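Automation at Work, Unit 7: Table Clearing and the Staff Who Do It
Course notes, Leena Eskola, Hikley
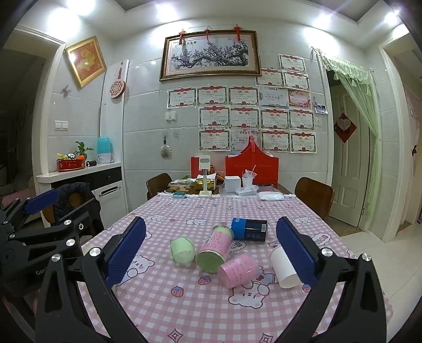
What happens to a job when a machine takes over one of its tasks?
The job is usually rebuilt from the tasks that remain. Checking, refilling and handling exceptions take up a larger share of the shift.

7.1 Task and job
A task is a unit of work with a start and an end, such as picking up one cup. A job is a set of tasks assigned to a person. Automation is bought by the task; wages are paid by the job.

7.2 Objects
Cups and cans that lie on their sides or at a slant need a different approach from upright ones. A patterned cloth can make edges harder to detect. Two-finger grippers also need clearance on both sides of the object.

7.3 The Nisbet canteen
Jadwiga Walczak logged 551 picks over 11 shifts. Staff stepped in mainly for paper cups and items touching each other. Cleaners reported less lifting and more waiting. Their job descriptions were left unchanged, and the waiting was recorded as idle time.

Reading before the next session: Cele, Presunham report, section 2.
Written task: list the tasks in one job you know and mark those that depend on another person's timing.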